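Sports management short courses: your questions

Do I need a sports degree to get a job in the business side of sport?
No, and be wary of anyone who tells you so. Clubs hire accountants, ticketing staff and lawyers. A certificate may help you get an interview. It won't do the interview for you.

What does the Saturum certificate cover?
Sponsorship, venue operations, contracts and a unit called "leadership", which Euan Haldane teaches. Ask to see the reading list first. Some of it is good, some of it is airport paperback stuff.

How long does it take?
The provider says 138 hours. Students with jobs tell us it takes longer, mostly thanks to the group project.

Are the guest speakers worth it?
Sometimes. A famous coach telling you to believe in yourself is a pleasant afternoon — it isn't training. Ottavio Ruggiero's session on stadium leases is dull and far more useful. 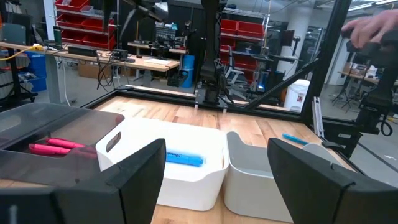 Highlighters in the grey bin, white bin alongside.

Is a work placement guaranteed?
Read the wording. "Access to placements" means you may apply for one. Last July there were two places at Brurden and plenty of people who wanted them.

What does it cost?
There is a £300 deposit, then monthly payments. Get the refund terms in writing before you pay anything.

Will employers recognise it?
Ask them. Ring two clubs you'd like to work for and see whether they've heard of it. We'd trust that over any logo on a brochure.

Who do I contact?
Minttu Kokkonen answers admissions emails, though rarely on a Friday.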